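Speaker notes: "Should we buy the Kosus?"
Zodwa Masilela, for the December buyers' meeting. Talk slot is after the tea break, so keep it moving.

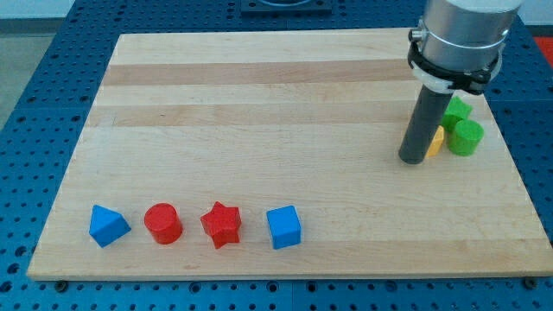 Start with the price, before anyone asks. Rindo want a yearly fee for the Kosus service on top of the arm, and the arm is not included. Say that twice. Three people came up to me last time thinking the arm was in the box.

What you get: the software, a rod that fits on the wrist, a set of painted blocks to practise with, a licence for one site. You tell the arm what you want in plain words, "push the star over to the cube", and it is meant to do it. Their leaflet calls this "talking to your workbench". I would not read that line out. Or read it out and move on.

What pushing is good for. Be fair here. A rod has no fingers to set up, it doesn't drop things, and it is cheap to replace when somebody bends it. Sorting loose parts on a flat surface, lining things up, clearing a space: all fine jobs for a stick. If your work involves picking anything up, you can go and get more tea at this point.

The figures. Rindo say the system was tested on 1,314 spoken requests. I asked which ones. I have now asked 2 different people there and been sent the same leaflet by both. We don't know how many of the requests were reworded when the first try failed, and we don't know who decided what counted as a success. "Near the cube" is a generous target. Pause here, let them think about their own tolerances.

Our own trial. Daiane Sales ran it over at Guimarães, on their bench, with their arm. She planned 100 requests and ended up giving it 106, as six had to be thrown out and run again when the network went down. Mention the network. The thing does not work without a connection and that is on page nine of the contract, in the part about support.

What she found, in her words as near as I can get them:
Single moves with one block and a clear target were good. She'd sign for those.
Anything involving a tight group was poor. Ask for one block out of three that are touching and you tend to get all three on the move.
Cylinders were worse than cubes. They slip off the tip and go sideways.
"Left" and "right" mean the camera's left and right. If your operator stands on the far side of the bench, expect shouting.

(Daiane is in the room. If people want the full list, send them to her, she has it with her. Don't try to quote it from memory.)

Toy blocks. Expect someone from Rindo to say that blocks are only the start. Good, then show us something else. Bright colours on a pale board is about as easy as it gets for a camera. Sterimura wanted it for trays of grey plastic caps, and they were told that caps are "on the roadmap". I have been hearing about roadmaps since I started this job. Ask for a date in writing.

Safety: short section. The arm's own stop button still does its job and Kosus doesn't interfere with it. I have no complaint there. I would like a spoken "stop" to be quicker than it is, and Rindo agreed when I said so.

Setting up. They promise a morning. It took Daiane a day and a bit, most of it spent on getting the camera lined up with the board. Bolt the board down before you begin. If it shifts, you do the lining up again from the top.

Where I come out. As a teaching kit for a college, yes, probably, if they drop the yearly fee or at least halve it. For a working bench I would not spend the money this year. Rindo have offered a trial of their own and I think we should take it, on these terms: our parts, our lighting, our people giving the requests, and every failed try written down along with the good ones.

Questions. Likely ones are: does it understand accents (mostly, ask Daiane about "purple"), can it run more than one arm (no), who owns the recordings of your staff talking to it. On the last one the contract says Rindo does. Leave time for that.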